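The Dawber Lambswool Blanket Kit

If you have been round our knitting shelves before you will know that we are slow to bring in anything new, and the Dawber is no exception. We spent most of a winter arguing over the yarn before we let it anywhere near a label. It is a proper lap blanket kit, big enough to tuck under your feet on the sofa, and it is meant for people who can already cast on and do a plain knit stitch but would like company for the rest (we have all been there!).

The yarn is spun for us by Jevau, a small mill we have dealt with for years, and it comes in soft, lofty skeins with enough bounce to forgive an uneven row. It blooms a little after its first wash, so don't be put off if your knitting looks a touch thin while it is still on the needles.

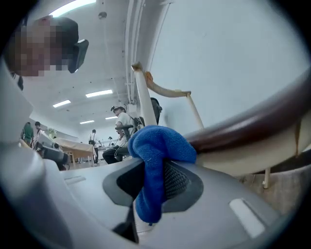
Bríd Kavanagh writes that hers grew a good hand's width when she blocked it, and she would tell anyone making it for a cot to stop a pattern repeat early. She also says the ribbed edge is worth doing on the smaller needles, even if you are a tight knitter.

We agree with Bríd on both counts, and the pattern leaflet now has a note for cot-sized blankets on the back page. The leaflet was rewritten by Clodagh Moriarty, who has the patience of a saint and has put every row in plain words as well as on a chart — so if charts make your eyes swim, you can leave that side folded over and never look at it. 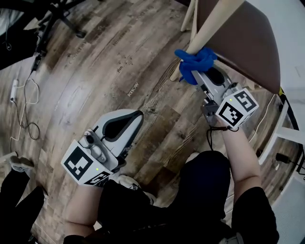
A crumpled blue cloth pressed against a chair leg

In the box you will find all the wool you need, 2 pairs of needles, a blunt darning needle for the ends and Clodagh's leaflet. We don't put buttons or ribbon in, as so few of you were using them. Spare skeins can be bought singly, and it is wise to order one at the same time if you are planning a fringe, as dye lots do vary from batch to batch.

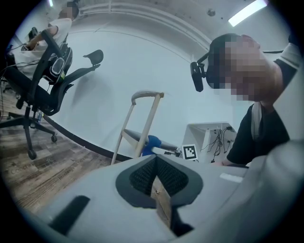 Washing is the part that worries people most, and it really needn't. Use cool water and a small squeeze of wool wash, press the blanket gently under and leave it to soak while you have a cup of tea. Roll it in a towel afterwards and dry it flat, away from the radiator. Please don't wring it, and please don't hang it on the line by its corners — the weight of the water will pull it out of shape.

Gift wrapping is available at the checkout. Returns are welcome as long as the skeins are still in their bands.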